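30 March 2026 - Notebook, Kimeris stationery wear study

Bleed test on the Udow paper stock repeated with Whitlock ink. Seven strips, 10 minutes drying each, then one highlighter pass at light pressure. Smear still shows on the coated side. Uncoated side acceptable.

Desk items: highlighter, leather pencil case.
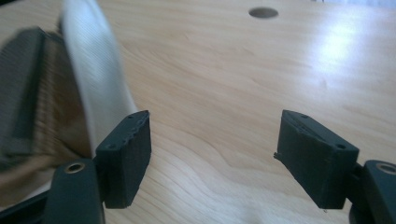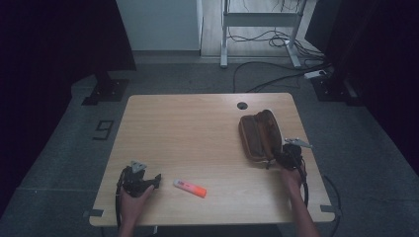
Next steps

1. Weigh the Grivton sheets before and after humidity storage. Last reading 1120 g for the stack.
2. Ask Pauline Gosling for the October strips - hers were cut across the grain.
3. Repeat the coated side with up to 7 passes.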